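**Wanted: people to pack and unpack caddies (paid, evenings)**

Every couple of years somebody brings out a divided tub and tells us it will fix the bathroom, or the cleaning closet, or the desk. I have owned several. They all filled up with dried-out sponges and one battery. So when Pilis asked me to run a trial of plastic caddies for their storage range, I said yes on the condition that I could print whatever I found.

I need 18 people for the trial, which runs through January at the Gresgate workshop. You'll stand at a small square table and work with one caddy at a time – put things in its compartments, take them out again, move the tall items that always tip over. Bottle brushes are the worst for this in my house. A session is 30 minutes and you'd do nine of them.

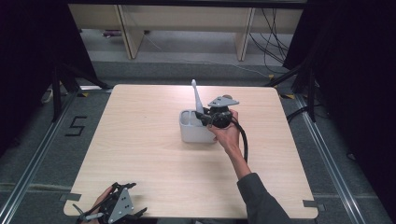
I don't want organizing fans only. If you think a caddy is a box with walls in the wrong places, please apply, you may be right. The catalog claims that dividers "save time every day." I've asked how much time, and compared with what, and haven't had an answer.

You should be:

- over 18 and able to stand for half an hour
- free after 5 p.m.
- willing to do a dull thing repeatedly and say when it's dull

No experience needed. Please don't apply if you work for Pilis or for Castaño, who make a rival tub.

Pay is $510 for the full set, in two parts, the second after your last session. Parking on Prirkport Street is bad after 4:30, so allow for that. You don't get to keep a caddy, and I wouldn't call that a loss.

To apply, send a few lines to Teófilo Mosquera at the Gresgate front desk. Tell me what's in your cleaning closet right now. Skip the résumé.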